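Casual tidy-up hands wanted, Isstead

Plaver is a small shared workroom on Quezada Lane, and we're looking for three friendly people to help us keep the benches in good order through to the end of June. It's gentle work, a couple of hours at a time, and you'll have good company and as much tea as you can drink (the biscuits go quickly, I'm afraid!).
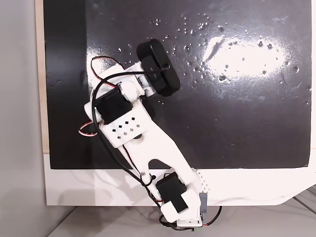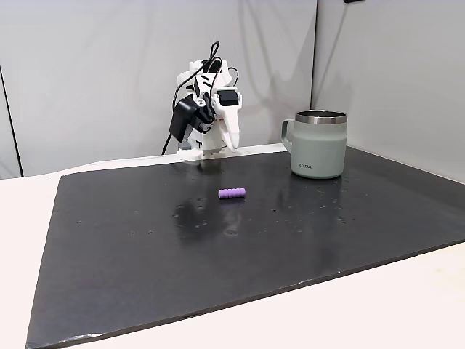
Most of the job is wiping down, putting away and setting out again for whoever is in next. You'll get to know our glossy black boards very well – they show every droplet and smudge, so a soft cloth and a bit of patience go a long way. Mugs left behind, like the grey-green KIIRA one, go to the kitchen shelf, and small foam pieces go back in their tub.

No experience needed, and all ages over 18 are welcome. Shifts pay $20 an hour. Send a few lines about yourself to Maricruz Bautista, Plaver, PO Box 3211, Isstead, or pop in and ask for her.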